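Section 3: Putting Your Guriveo Label Printer on the Home Network

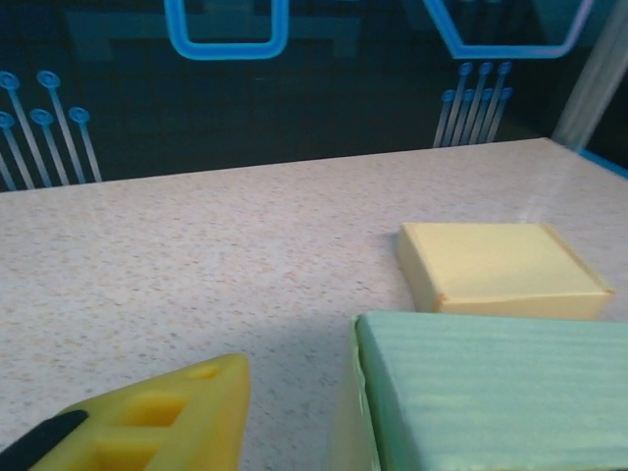 Mint-green box on a light, speckled tabletop.

Hi, Rafia Mirani again. If you did section 2 you've got paper loaded and the power light on, so now we can get the thing talking to your Wi-Fi. I set mine up in September in the back bedroom, with the router downstairs, and it took me two tries (my fault, see step 4).

Before you start, have your Wi-Fi password handy and put the Niazi app on your phone. The tablet version works too, but the buttons are in different places and I kept getting lost.

1. Turn the printer off and count to 12. Turn it back on.

2. Hold down the round button on the back until the light blinks blue. Let go right away — if you keep holding, it goes into factory reset and you'll be back at section 1.

3. Open the app, tap Add Printer, and pick the name that starts with Dramstead. Mine showed up as Dramstead 58. Yours will have a different number, printed on the sticker underneath.

4. Choose your network. It has to be the 2.4 GHz one! I picked the 5 GHz one the first time and sat there watching the little wheel spin.

5. Type your Wi-Fi password. The app hides it as you go, so tap the eye if you're a clumsy typist like me.

6. When it asks for a pairing code, enter 1607. You can change that later under Settings, and I would.

7. Wait for a solid blue light, then tap Print Test Label. You should get one label with the date and a row of little squares.

Note: If the squares come out faint, go back to section 2 and slide the darkness setting up one notch. Two notches made mine smudge.

Caution: Don't pull the plug while the light is flashing white. It's updating itself, and stopping it halfway can leave you with a printer that won't start.

Still no luck after 3 tries? Move the printer into the same room as the router, pair it there, and carry it back afterward. It remembers the network. My sister had to do this in her old brick house and hers has been fine ever since.

Next up is section 4, sharing the printer with a laptop through Pusura.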